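Why Do Card Players Keep a Straight Face?

Picture a game called Plastirik. Everybody gets five cards, and everybody pretends to like them. That second part is most of the game.

Say you are dealt rubbish. If you groan and slide under the table, the other players will work it out. If you sit still and look a bit bored, they have to guess. Making people guess wrong is called bluffing - it is allowed in cards, and not allowed when someone asks who ate the cake.

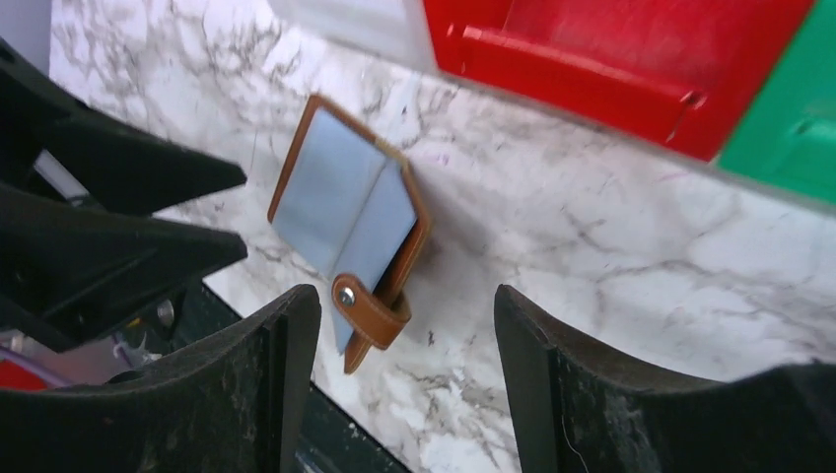 The trouble is that faces leak. Eyebrows jump. Feet tap. A player might hum whenever she gets an ace. Clues like these are called tells, and good players watch for them all evening.

Can you bluff every time? You can try. Play 20 hands that way and your friends will stop believing you by the fourth or fifth. Good bluffers are truthful most of the time, and rather dull to watch.

Try it on Saturday with a pile of dried beans for chips. Grandparents are harder to beat than they look, and they will want to keep the beans.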